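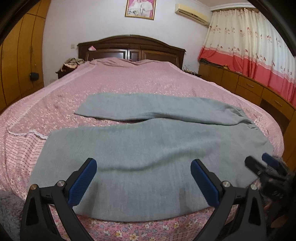

**When does Ingate High School's new baseball strength program start?**

The program starts the second Thursday of October, at 6 a.m., in the Lozano Field House.

Ingate High School will open an off-season conditioning program for baseball under assistant coach Apolinar Tlapale. Enrollment is limited to 70 players from the varsity, junior varsity and freshman rosters. The program lasts 10 weeks and is divided into two blocks, mobility first and rotational strength second. Pitchers follow a separate throwing schedule and do not throw from a mound during the first block.

Funding comes from Wellora, a local equipment supplier, and from gate receipts at the summer league, where paid attendance reached 1586. Each family pays a deposit, returned when issued gear is checked in.

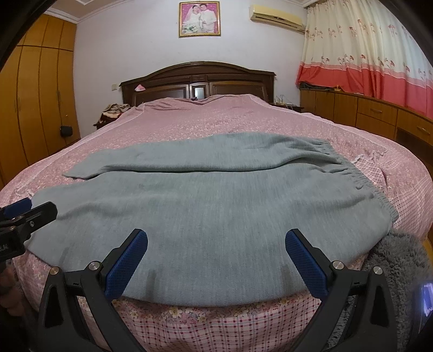 Players will train in school-issued shirts and their own long pants. Shorts are not permitted during the early outdoor sessions. Pants must have a gathered cuff, like the ribbed one on the right side of the gray knit garment shown here, so that the hem stays clear of the shoe during sprint work. Open hems must be taped.

"We kept almost 200 innings of pitching data last season, and the workload rules come from that," Tlapale said. "A player who misses a session makes it up before moving to the next load."

Registration forms are available at the athletics office and at the Privton Recreation Center front desk.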